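3.2 The glazed parts of the room

The second group of observations concerns the glass. In the Bendura building, all participants spoke about the glass before they spoke about anything else, and several of them had no word for it. In the interviews it is called "the window", "the big screen" or only "the stripes". We use the word glazing for all of it, following Boateng's earlier notes on the Purnadis site.

The glazing is divided by pale members into smaller sections, and part of it carries a pattern of fine lines (Figure 4). A person who stands close can read these lines one by one. From a greater distance they melt together and the glass looks frosted. This was important for our question, which was how much people feel observed when they work in a shared room. Of the 14 participants, five said that the lines gave them a feeling of privacy, although the upper part of the room stayed bright for them.
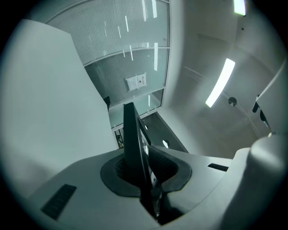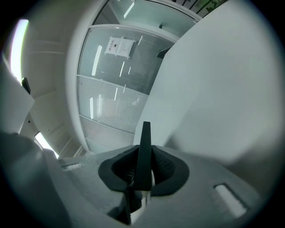 Figure 4. Glazing with pale frame members and fine lines, Bendura building, May 2023. Both views look upward, with a white panel at the right.

The white surfaces were mentioned less often. In the answers to the open questions we found 784 separate remarks on the room, and most of those on white surfaces used the words "clean" or "plain". One participant from the Tastport group said that a plain panel next to patterned glass made her eyes rest. We did not expect this comment and had no question prepared for it, so we can report it only as a single opinion.

Reflections of the ceiling lights in the glass were judged in different ways. Some participants found them disturbing in the late afternoon - mostly those who sat facing the glass - while others did not notice them until we asked. The scale by Gowda, which goes from 0 to 100, has no item for reflections. For the November round we added one, and its wording is given in the appendix together with the changes Afia Boateng made to the items on daylight.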